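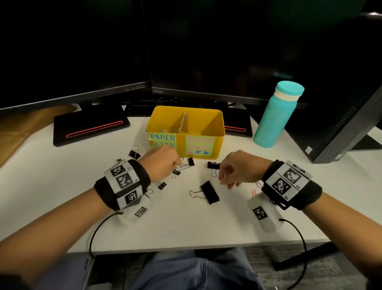 Sorting small office items helps robot hands to learn from people

Urdale, 2024-05-21 – The Avier Laboratory presents today the results of a study in which a two-armed robot learned to sort small office items from recordings of people who did the same work by hand. During the recordings the robot was not present. The participants sat at an ordinary desk, wore a band on each wrist, and put paper clips and binder clips into the correct side of a divided box.

In the final test the robot put 70 per cent of the items into the correct compartment without help. The same robot, trained on the same recordings but without the wrist data, reached 24 per cent. The full report, the recordings and the software will be open to other research groups in June.

Why small items

Much of the present work on robot learning uses cups, blocks, towels and other objects which are easy to hold. Small metal parts are more difficult. They lie flat on the table, they hook into each other, and the fingers hide them at the exact moment when they are picked up. A camera looking from the front sees mainly the back of the hand.

The team at Avier chose this task for that reason. Paper clips and binder clips are cheap, every participant already knows how to handle them, and the two kinds require a different grip. A binder clip has a thick body and two handles which can stand up or lie down. A paper clip has almost no height at all, and most people slide it or press it with a fingertip before they can lift it.

"We wanted a task that a person does without thinking," says Horacio Iturra, who led the study. "If you ask somebody how they pick up a paper clip, they cannot tell you. They have to do it and look at their own fingers. So there is no use in writing rules for the robot, we need to record the movement well."

How the method works

The method has the name Corilier. It combines two sources. The first is a camera worn at the head of the participant, which sees the desk and both hands from above. The second is the pair of wristbands. Each band carries printed square markers on several sides, so that some of them should stay visible when the arm turns. From the markers the software calculates the position and the angle of the wrist. A small sensor module under the band measures the movement between the camera images, and it continues to measure when the markers are covered or leave the view.

The two sources are then brought together on one time line. This step took the team the longest time. In the first version the sensor data and the camera data were slowly moving apart during a recording, and the robot learned to close its gripper too late. In the present version the software compares the two at each moment when the wrist stops, and corrects the difference there.
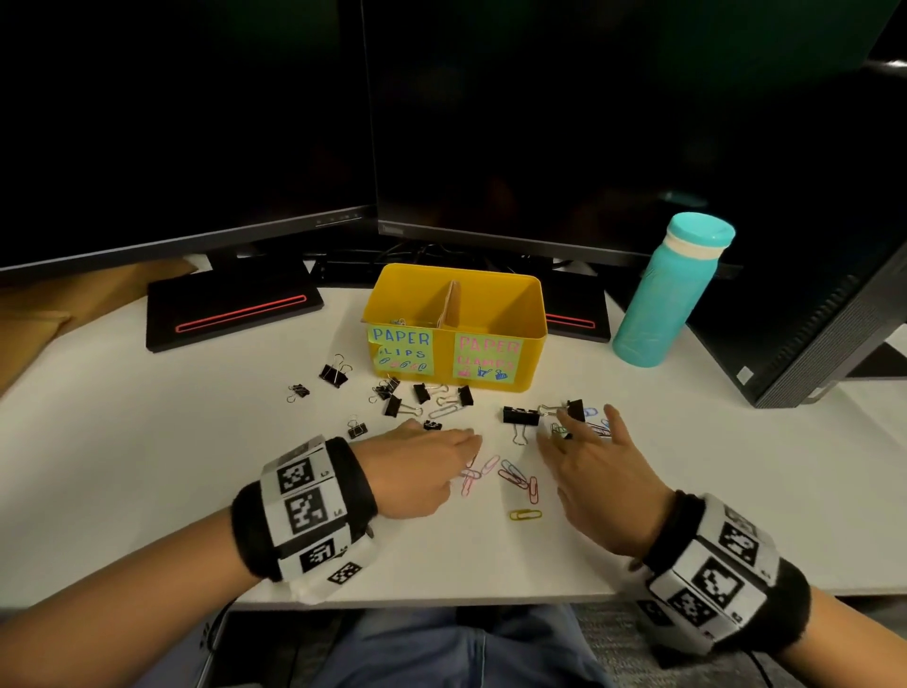 Participants received very little instruction. They were asked to sort the clips at their normal speed, to use either hand or both, and to leave a clip on the desk if they dropped it and come back to it later. They were not asked to move slowly or to hold their hands in a special way. Earlier tests had shown that people who are told to move clearly for the camera begin to make movements which they would never make at their own desk, and the robot copies these too.

The clips were scattered again by hand before each recording. Their number, size and mixture were changed from one recording to the next, and in some recordings the paper clips were put down in small groups. The team also left the normal objects of a desk in their place, such as screens and cables. A method which works only on an empty table would be of little interest to the people who may use it later.

In total the study contains 594 recordings with 2,635 single grasps. Each grasp was checked by a person and received a short note about which hand was used, what kind of clip was taken, and if the first attempt was successful. Failed attempts were kept in the collection. According to the team, these are among the most useful parts, as they show how a person corrects the grip after a clip slips away or turns.

Results and limits

The robot used in the test has two arms with simple two-finger grippers. It learned from the recordings alone, and no one guided its arms by hand before the test. It worked with clips and arrangements which had not appeared in the training.

Binder clips were clearly easier for the robot than paper clips. It was most sure when the handles were raised, and it often took the clip by the handles as the participants did. Single paper clips were a problem when they lay far from other items. In groups, the robot sometimes lifted two or three together and brought all of them to the box. The team counted this as an error even when the compartment was correct.

There are other limits. The robot is slow in comparison with a person. It does not read the labels on the box, and must be told before the start which side is for which item. When the box was turned around between two tests, the robot continued to use the old sides. The method also assumes that the wrist tells enough about the hand. For thin objects this is not always true, because two people can hold the wrist in the same position and do something different with their fingers.

"The result is good for us, but I would not give this robot a job in an office yet," says Iturra. "For me the interesting part is the difference between the two trainings. The wrist data costs little and makes a large change. This we did not expect so strongly."

Next steps

The laboratory will continue the work together with Latuheru, a maker of small assembly equipment, which has provided test parts for the next study. These include springs, washers and short screws. A new version of the wristband without a cable is in preparation, so that participants can stand up and walk between two work places while recording. The team also wants to add a light sensor at the fingertips, on condition that it does not change the way people touch the parts.

Availability

The recordings will be published with the notes for each grasp. Faces and voices are not part of the material. The drawings for the wristband and the printed markers will be included, with instructions for assembly, and can be used free of charge for research and teaching. Groups who want to have the material before the June release can write to the laboratory and should describe shortly what they plan to do with it.

About the Avier Laboratory

The Avier Laboratory in Urdale studies how robots can learn manual work from people. Its main fields are the recording of hand movement, the handling of small parts, and work with two arms.

Press contact
Avier Laboratory, Press and Information, Urdale
Interviews with Horacio Iturra can be arranged in English and Spanish.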